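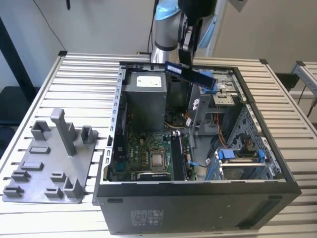 Skivcombe Footpath and Drainage Program
Progress report to the Casteo Fund, period ending May

Work on the lower path is on schedule. The upper path is behind, mostly on account of the wet spring, and we expect to make up part of the delay over the summer.

Lower path

We have cleared and regraded 95 yards between the mill gate and the Nernstead road. Drain pipe is laid along the full length and the gravel surface is down. The two worst spots, at the bend and by the old trough, now have stone edging. Residents on Vieira Lane asked for a handrail at the steps. This was not in the original plan — we have priced it and would like to pay for it from the contingency line.

Upper path

Only the survey and brush clearing are finished. Of the 34 culverts on the old county map, 29 were located. The rest are either buried or were never built. Four need full replacement, and the pipe for those is on order with a long lead time.

Budget

Spending is slightly under plan. Gravel cost more than quoted, but we saved on equipment rental by doing both ends of the lower path in one stretch.

Next period

Install the replacement culverts, start grading from the Nernstead end, and put up the new trail signs. We still need written permission from one landowner before machinery can cross the top field. A draft agreement has been sent — no reply so far.

We request release of the second payment as set out in the grant letter.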